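Filing thread. The Urnar office lost its records room in March, so the project paperwork has to live in ordinary cupboards now. Notes on what I've settled on, mainly for the two other people who care about this.

1/ Starting point: 78 folders, mixed sizes, shelved upright in the order they arrived. Retrieval depended on remembering what arrived when. I don't.

2/ First job was weeding. Duplicate drawings, superseded price lists, three versions of the same lease schedule. Anything with a signature stayed. Anything printed from an email went, unless the email itself was missing from the server.

3/ Numbering. I kept the old Plelden job numbers. They are ugly (the longest job is 2831 and the shortest is 2) but they are already written on every drawing, and renumbering means a cross-reference table which someone then has to maintain.

4/ Sorting by client name was tried and dropped. Munasinghe appears as client, contractor and landlord on different jobs. Job number first, client second.

5/ Upright or flat? Upright is quicker to flick through, provided the shelf is full. Half-full shelves let soft folders slump, and after a few months the bottom corners curl and the papers creep out. Flat storage takes more area and behaves better.

6/ The limit with flat is the stack. Past four or five you are lifting a pile to reach the bottom one, and it goes back in the wrong order. Low stacks, more shelves.

7/ Cupboard width is 900 mm. Check the clear opening with the door fully back before buying anything - hinges eat more of it than the catalogue drawing suggests. Urkon quote the outside width only.
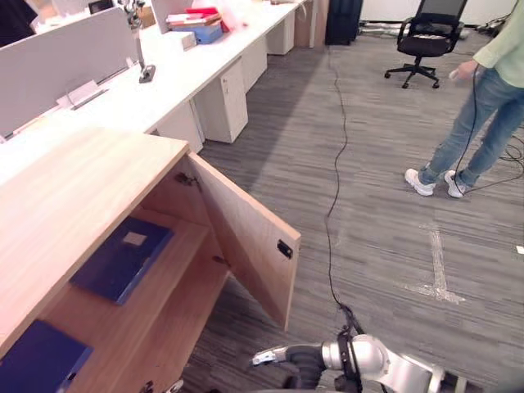 8/ Stepped shelves suit flat filing because the levels don't sit squarely over one another, so a lower folder can be got at with the upper one left alone. Dark blue covers on both levels, laid parallel, and the small white label near the end of the upper one stands out well against the navy. I'd keep labels to that size. Larger ones lift at the corners.

9/ Label text: job number, two-word title, year closed. No client name, see 4. Pencil for the year until the final account is agreed.

10/ Doors. Open them right out before taking anything from a low shelf, and check the latch now and then. A loose latch plate is two screws and a minute's work if you catch it early.

11/ Still undecided: A3 drawings. Folded they go in with the rest but wear through at the creases. Rolled they need a different cupboard. Leaning towards folded, with a scan kept on the server.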